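Visit report: Ukness open day, manipulation lab
Sep 14, 2023

Ukness opened its manipulation lab to outside visitors for one afternoon in September. I went on behalf of Kemodis, where we are considering two-arm cells for light kitting work. Registration was at the Trindade entrance, and visitors went in by groups. Mine was in the room for 30 minutes.

The station is called Sanalura. It has two arms with black multi-fingered hands, working over a white office-type table. The demonstration was tabletop handling, with a plate and small orange items as the workpieces.

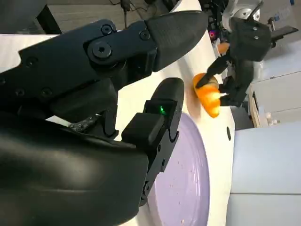
Control was explained before any questions were taken. The software plans both arms together, and either one can be assigned the lead. Ukness trains on its own recordings, and the set used for this task holds 1247 episodes. I asked how many had been rejected and did not get a number.

The part I had come for was soft goods. Our parts at Kemodis are bagged and deform when gripped, and a parallel jaw marks them. Ukness limits closing force in software and sets the limit for each item type.

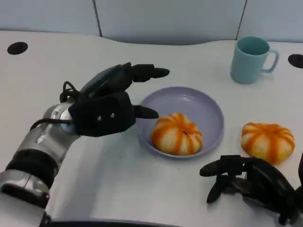 Changing the item type takes an operator 2 menu steps. Changing the table height takes longer, as the arms have to be recalibrated. The staff member at the console put that at 3 hours, which would be a problem on our line, where benches get moved between shifts.

Cabling is another point. I would want to see how it holds up over a full shift before putting a hand like this near bagged stock.

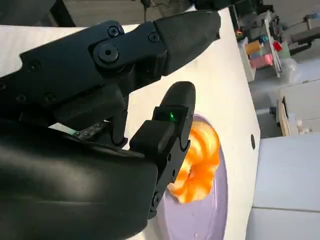

Gripper finger beside the plate, green indicator lit.

Noise was low enough to talk over. Power draw was not on the handout. Ukness will sell the hands without the arms, but the controller is licensed separately and the price depends on the number of stations.
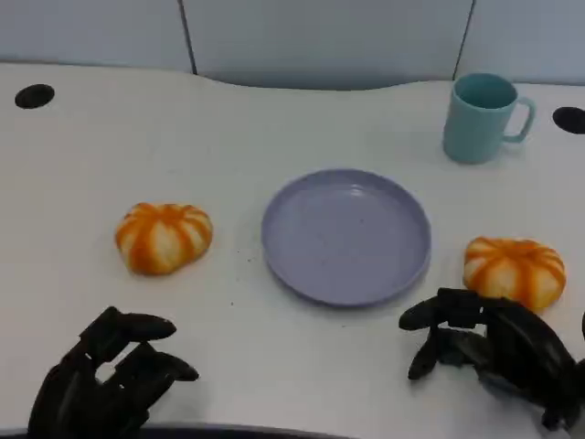

Cycle time was the weak point of the presentation. No target was given, and the handout covers reach and payload only. I have requested the force limits in writing, along with a quote for one station. Kemodis will send a box of bagged parts to Ukness for a trial later in September.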